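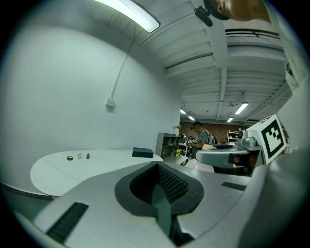 Week 5: Looking up (lighting and open ceilings)
Handout for Interiors 135, Zunengate evening program

I always start this unit with the ceiling, and I always get a few groans, so bear with me! Most of us measure floors and walls and then draw the ceiling as a blank rectangle. You can't do that with an open one. White beams running back through the room, ducts, joists, fluorescent lights at different distances – all of it has to go on your reflected ceiling plan, and all of it changes how the light lands.

A few things I want you to take from tonight:

Start with the beams. They give you a direction, and once you have that, everything else can be placed against them. I draw mine first in light pencil and go over them at the very end (I smudge everything otherwise).

Note how each light is held up. A fixture fixed to the ceiling and one hanging below a cord get different symbols, and the drop goes in your notes. Please don't guess the drop. The Tolum tape in the supply closet goes up to 31 feet, so there's no excuse.

Think about surfaces. White paint on a ceiling and a long white wall will throw a lot of light back at you. Brick is fussier – it soaks some up, and the mortar lines show more when the light comes from a steep angle. I love that look, but you have to plan for it.

Watch for glare. Bare bright tubes near eye line are tiring, and the closest fixture is nearly always the one people complain to me about.

For homework, pick a room with an open ceiling and draw it at quarter-inch scale. Lights, ducts, joists, beams, the lot. Add a paragraph on where you'd put a work table and why. If you're using the Khokhar worksheet, skip the cost section, we'll get to that in October with the 2,000 square foot project.

Drawings go in the tray outside 401 by 6 p.m. Bring an eraser next time, a good one.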